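How do I get a cloudy patch out of a glossy wood tabletop?

Posted in Home & Furniture, 3247 views

tabletop_tess
Hi all! I've got a reddish-brown table with a really shiny finish, lots of dark grain and knots, and I love it to bits. In December I put a casserole down on a folded dish towel (I know, I know) and now there's a milky white patch the size of a saucer. I tried lemon oil and it looked better for an hour, then the patch came right back. The guy at Dundomis quoted me $1384 to strip and refinish the whole top, which is more than I paid for it. Can I fix this myself, or will I make it worse?

grumpyplaner
Mayonnaise. Leave it overnight. My aunt swore by it.

Rajeshwari Namboodiri
Please don't pay to strip it yet! A white mark usually means moisture got trapped in the finish and hasn't gone down into the wood (black marks are the bad ones, those are a whole other story). I've had this happen twice on the table in our den, and both times I got it out with a hair dryer and a lot of patience.

Wipe off every trace of that lemon oil first, with a drop of dish soap on a damp cloth, and dry it well. Then put the dryer on low, hold it a hand's width away and keep it moving. I go 40 seconds, stop, feel the wood with my palm, and go again. If it feels more than warm, walk away and make coffee. Mine took most of an evening the first time.

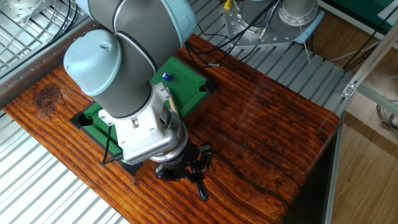
If there's still a faint ghost the next morning, rub it very lightly with paste wax on the finest steel wool you can find, always along the grain, and buff with an old T-shirt. I use the Vandthorpe clear wax but any clear one should do. Try it on the underside or by a leg before you go near the middle, because on a high gloss finish the steel wool can leave a dull spot and then you're buffing forever. Ask me how I know!

And get some cork trivets. A dish towel just steams.

tabletop_tess
Thank you Rajeshwari! Did three rounds with the dryer after supper and it's down to a thin ring. Going to let it sit overnight and then try the wax under the edge first. Skipping the mayo for now, sorry grumpyplaner.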